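The Walta Dumpling Class

Gwawr Jenkins signed up for the dumpling class because it cost 40 dollars and her sister had called her a person who eats over the sink.

The teacher, Hülya Karaca, looked at Gwawr's first dumpling for a long time.

"It's a hat," she said.

"I can fix it."

"Leave it. Somebody may be cold."

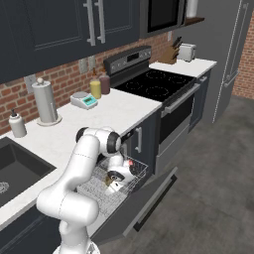
White mug, dishwasher rack.

By the second tray Gwawr had a partner, Güven Karabulut, who had taken the class before and failed it, which she hadn't known you could do. He folded fast and talked about butter. His dumplings opened in the pot like umbrellas.

"Mine are rustic," he said.

Hülya fished one out and ate it standing up, her eyes on the window.

"More salt," she said - and Güven wrote this down as praise.

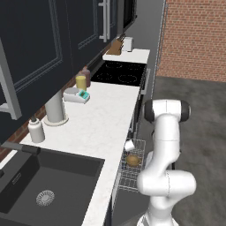
November

Gwawr made them again for her sister, by herself, with the yogurt on the side. Her sister ate nine and asked where she'd bought them. Gwawr said Skirkholm, and went back for the rest of the hats.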